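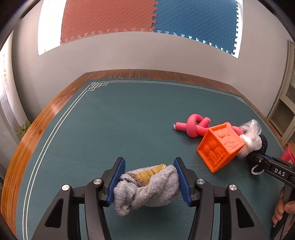

Section 7. Clearing and Resetting the Table

The Vilen table set from Fornamel comes with a card that promises a clear surface "in moments." Allow longer than that. The steps below assume a mixed pile: towels, knitted things, toys, foam pieces and the odd plastic bag.

Before you start

Pull the blinds up or down to suit yourself. The card says daylight helps with sorting, and that may be so, but a ceiling light does the same job. Have one container within reach for small items. The set includes dividers for it - most people can leave them in the box.

Sorting

1. Take the plastic bags off first. Flatten each one and put it away from the table.

CAUTION: Keep plastic bags away from babies and small children. Do not store them in the toy container.

2. Lift out the towels. Pick up a crumpled towel by one corner and let it hang before you try to fold it. Folding a bunched towel on the mat mostly gives you a neater bunch.

3. Fold terry towels in half lengthwise, then in thirds. The card shows a tighter roll for striped towels so the stripes face out. It takes up as much shelf as a fold and comes undone sooner.

4. Lay knitted items flat. Check for loops and trim before pulling, as these catch on other things in the pile. Never hang wet knitwear from the table edge.

5. Untie any foam tubes that have been knotted. Work the knot loose from the middle and don't tug on the ends. A tube left tied for weeks may keep a bend, whatever the packaging says about memory.

6. Wipe rubber blocks with a damp cloth. Raised pictures hold crumbs, so use a soft brush along the edges of the shapes. Let the blocks air dry before they go in the container.

NOTE: The Hirvonen cleaning spray (part 2524) is listed as "recommended" for rubber toys. We got the same result with dish soap and water.

Resetting the mat

7. Shake the mat outdoors and wipe both sides. Dry the table as well, or the mat will trap water against the wood.

8. Line up the mat's border with the table edge. Use the border as your guide, even if the mat itself has stretched a little at one corner.

9. Leave the mat bare overnight if it still feels damp.

Replacement mats are order number 204 from the Cliststead warehouse. The catalog suggests a new one every January. Ours has gone nearly 7 years, so check for cracks or curling before you spend the money.

Revised 2022-06-13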